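Re-oiling a worktop that has already been varnished?

tolvanen_k
Posts: 174
The worktop in our utility room came from Waltwood with a factory finish, which the paperwork calls a satin varnish. It has gone dull beside the sink. Can I rub hard wax oil over the top, or does the varnish have to come off first?

gritandglue
Varnish has to come off. Oil needs open grain to soak into. On a sealed surface it sits on top, stays tacky and picks up dust. Start at 120 grit, finish at 180, vacuum between grades.

Okby_Joiner
Disagree that it all has to come off. If the film is sound, key it with 400 grit and put on 2 thin coats of the same type of varnish. Stripping a whole top for one dull patch is a lot of dust for little gain.

Check what you have first, though. Put a drop of water on the dull part and another at the far end, and leave both for 12 minutes.

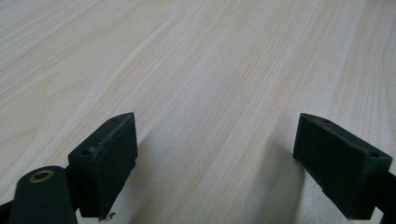

If the drop by the sink darkens the surface and the other one stays beaded, the film has failed locally and you can feather in a repair. If both darken, strip the lot.

gritandglue
Feathered repairs on satin always show in low light. I have yet to see one that didn't.

Okby_Joiner
They show if you stop in the middle of a board. Stop at a joint and keep the last coat thin.

marram
Before anyone sands anything — is it solid or veneered? Brukent sold both under the same range name for years. Look at the end by the wall. If the grain on top doesn't carry down over the edge, put the 120 away.

tolvanen_k
Pulled the end trim off. Grain carries through, so solid. The sink drop left a dark ring, the other one wiped away clean.

Okby_Joiner
Local repair, then. Let it dry overnight before you key it.

gritandglue
I'd still strip it. Your worktop.

tolvanen_k
Going with the local repair. Does Snorradóttir satin go over an unknown varnish, or do I need a barrier coat?

marram
Try it on the underside first.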